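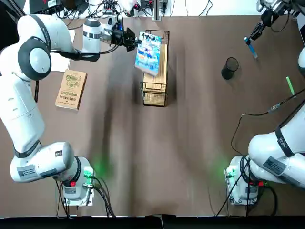
Small shelves, small baskets: the paperback corner gallery

Hello and welcome to the page I've been promising since December! It's a sort of scrapbook about how I keep my paperbacks, which has become a bit of a hobby in itself (my family would use a stronger word). I had 983 books on my list when I last tidied it up, nearly all of them paperbacks, and they live in a house that was never meant to hold them. So I've got very fond of anything that will sit on a table and keep a few books upright without taking over the room.

The blue one, going into the basket

A paperback with a light-blue cover, all illustrated in blues and whites, with big dark Chinese characters across the top. I do love a cover like that. It's held at a tilt over a slim wire basket, the black grid kind, with a light wooden panel set inside. I'm a great believer in this sort of holder. Plain wire on its own can leave little marks on a soft cover if the book leans on it for months, and a bit of wood is much kinder.

The tan one, still lying flat on the table next to it, has a kraft-paper look to the cover and small line drawings of round, gear-like shapes. I'm a sucker for plain brown covers - they look good next to anything, and they hide a tea ring better than most (ask me how I know).

A few notes on baskets, as people keep asking

Mine came from Rendley, the household shop by the bus station, and I went in for a washing-up bowl. I came out with two wire baskets and no bowl. The narrow ones are best for paperbacks. In a wide one the books slide down and end up in a heap, and then the bottom corners curl and I get cross.

I put in 6 at most, thin ones, and leave a finger's width so I can get one out without dragging its neighbours along. Big glossy books don't go in at all. They're too heavy at the top and the whole lot goes over, usually at breakfast.

If your basket hasn't got a panel, a bit of stiff card cut to fit does the job for a good while. I've also tried felt, which looked lovely for a week and then collected every crumb in the house. Never again!

Flat or upright?

This is the one that gets me letters. I keep books upright if I'm going to read them soon and flat if they've come to me a bit bent. A warped paperback does well lying down with something weighty on top - I use my Le Goff atlas, all 558 pages of it, and give it a fortnight. Don't use a pot plant. I lost a perfectly good cookery book that way.

What goes in the table basket

Only things I mean to read next. That's my one rule, and I break it all the time. The basket by my chair at the moment has a walking guide, two thrillers from the Forko book swap and something on clocks that I've started twice. When one comes out for good it goes back upstairs and I'm allowed to pick another.

Next time I'll put up the hallway shelves, once I've finished painting them. The colour is called Flirnuvik, it's a sort of greyish green, and I've got quite a lot of it on the skirting board.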